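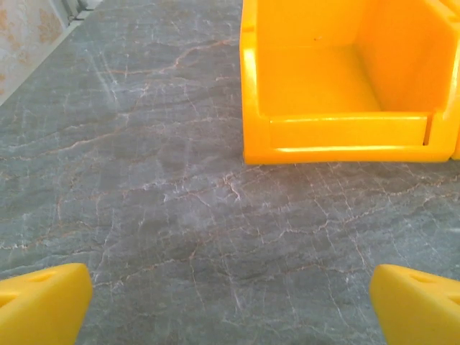

Week 9: Designing for two players

Reading: the Fistance chapter in your pack. It is dull until page 221 and then quite good.

Last week we took apart the single-player campaign. Co-op is harder to write, mostly because the second player will not do as they're told.

Shared goals, separate jobs
Our main case is Saragih, a puzzle game for two. One player sees the map, the other holds the keys, and most of the fun is in the shouting. Note how the early levels can be finished by one bossy person giving orders. By the harbour level the studio has fixed this by giving each player something the other can't see.

The second-player problem
Tosano, by contrast, treats player two as luggage. They can't open doors, save or pause. Play the first hour in both seats — in that order, or you won't go back.

Building a level on paper
Before you touch the editor, block out your rooms on the table. One brick is one player. 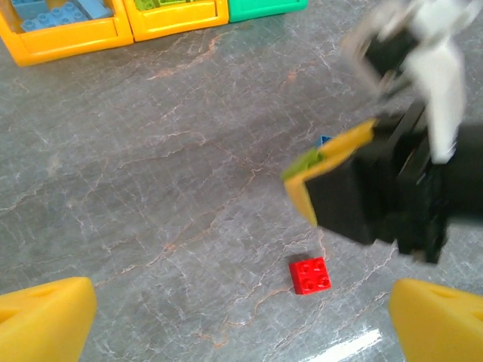

A 2x2 brick, studs up.

Keep the room small enough that both players can reach each other in a few seconds. If one of them has nothing to do for longer than that, they will start hitting the other. This is also data.

For Grasham lab
Bring your paper level and a partner. The build limit is 2,220 objects, and the editor counts every blade of grass as one. Uploads close on Sunday.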